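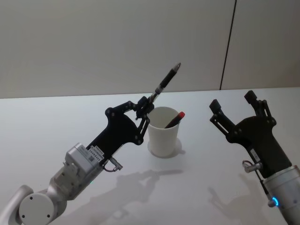

Red-capped marker in a paper cup

Marker dried out after 2 weeks, can it be saved?
Posted by Hemi Quinlan

I label freezer bags with a permanent marker and it has gone faint. I left it on the kitchen counter over most of March – cap on, tip up. Is it worth trying to fix, or do I just buy another?

Aroha Maihi
Check the cap first. If it clicks shut, lay the marker flat overnight, then scribble on scrap paper. If it's still faint, dip the tip in rubbing alcohol for a few seconds, cap it and wait ten minutes. Permanent ink only. Water-based ones need water.
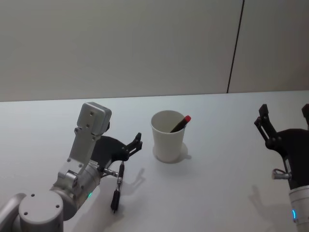

White paper cup on a white table

A cup is fine for storage if you put the markers in tip down. I keep 3 that way and they write well.

Ewan Ashby
just buy a new one, they're cheap

Afonso Veloso
Alcohol worked on mine, but the line came out paler and it quit again in a month.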